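Rates, rents and the Noltitz number

Quick one this month, the printer is waiting and so is my lunch.

The Noltitz central bank left its main rate where it was. Fourth meeting running. Most people who write to this newsletter expected a small cut, and so did I, and I said so in the October issue, so that's one on me. The statement was short. Food prices cooling, energy flat, services still too hot, wage talks not finished. They want to see the wage talks first. Fair enough but it means another quarter of the same mortgage payments for anybody on a floating loan.

The bit that got less attention was rents. Rents are the slow part of the price index. A lease signed last spring sits in the numbers until next spring, whatever happens in the market meanwhile. New leases in the Undow district have been going for less than the old ones since summer, you can see it in the listings, and none of that is in the official figure yet. It will be. Just takes its time.

Fung put out its monthly shopping basket too. For newer readers: Fung is a price tracker, private, they collect shelf prices online and in stores for 499 everyday items and publish the total before the official people do. Not the same thing as the index. No rent in it, no insurance, no haircuts. But it tends to turn early and it's free, so we use it.

This month's basket fell a little. Cooking oil down, eggs down, coffee up again (sorry). Of the product groups they follow, 39 were cheaper than a month ago, and that's the best showing this year. Bread didn't move. Bread never seems to move down, flour got cheaper all summer and the loaf costs what it cost. Bakers say its the electricity and the staff and I believe them, mostly.

Household goods are a mixed bag. Furniture and kitchen fittings went up hard two years ago when shipping went mad, and shops are still working through stock they paid too much for. So you get big sale signs and the same price underneath. Appliances better, real discounts there if you can wait.
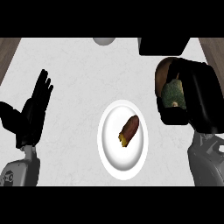

If inflation is coming down, why does everything still cost more than it did?

Inflation is the speed prices are going up, so a lower rate means prices are rising more slowly, and the earlier increases stay in place. Say something cost 100 and went up by 10 last year. It's 110 now. If inflation then drops to 2 percent, next year it's a bit over 112. The level only comes back down if the rate goes below zero, and that's rare for the whole basket, though it happens all the time for single items like eggs or gas.

We get that one in the inbox more than any other so it's going in every few issues from now on.

Same goes for pay, by the way. Compare your raise with the price rise over the same twelve months, same start and same end. People compare a January raise with a September inflation figure and get upset, or get cheerful, and either way its the wrong sum. Payslip from a year ago, payslip now, index from a year ago, index now. Done.

Savings. The Ilska banks have started trimming what they pay on easy-access accounts, even with the central bank sitting still. They're guessing cuts are coming and getting in first. Fixed one-year deposits still pay more than easy-access at most of them. Worth checking what yours pays today, the rate you signed up at may have been a teaser and those run out quietly. Letters about it go to the app inbox, the one with the red dot you ignore.

Exporters had a rough month. Stronger currency, fewer orders from abroad, two of the bigger Ilska plants on shorter shifts. Good for import prices, bad for the people on the shifts. The central bank mentioned both in one sentence and moved on.

What's next: the offical price figures land mid-month, 9 in the morning as usual. Then the wage deal, if there is one. Then the rate meeting. If services come in soft and the wage number is sane I think we get the cut, but see above re my record on this.

Corrections. Last issue had the Undow rent chart labeled quarterly, it's monthly. Several of you spotted it, thanks. Fixed in the web version.

Questions to the usual address, short ones get answered faster.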